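Vekodano Teaching Guide
Section 5: Showing the arm a task by remote control

Read Section 4 first. We know you haven't, but the emergency stop is described there and you will want it.

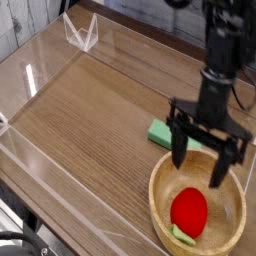 The arm learns from what you do, including the bits you wish you hadn't. Twenty tidy demonstrations will serve you better than 60 done while eating a sandwich.

Before you start

1. Switch on the arm and wait for the steady tone. The unsteady tone is covered in Section 9.
2. Put the bowl and the sponge inside the clear walls, within easy reach of the gripper.
3. Pick up the hand controller and squeeze the trigger once. The fingers should close and open again. If they do the reverse, change Trigger Sense in the Setwood menu.

Recording

4. Press Record. The lamp on the controller turns amber.
5. Bring the gripper down over the object with the fingers open. Go slowly for the last stretch.
6. Close, lift, carry, lower, open. Resist the urge to add a flourish – the arm will copy it faithfully for ever.
7. Raise the gripper well clear of the bowl and press Record again.
8. Press Keep or Bin. Be harsh.

Move the objects a little between recordings. An arm that has only met a bowl in one spot will go on visiting that spot long after the bowl has left.

Note: Soft things forgive a clumsy grip. Rims do not. If a finger touches the rim of a bowl, stop, back off upwards and bin the recording.

Caution: Keep your hands outside the walls while the lamp is amber. The walls are there to keep objects in and have no opinion about fingers.

Caution: Check that the wrist cable hangs freely before each session. Error 269 means it has caught on something. Pressing Record harder will not clear it.

Last revised Monday, July 21, 2025. The November edition will cover teaching by hand.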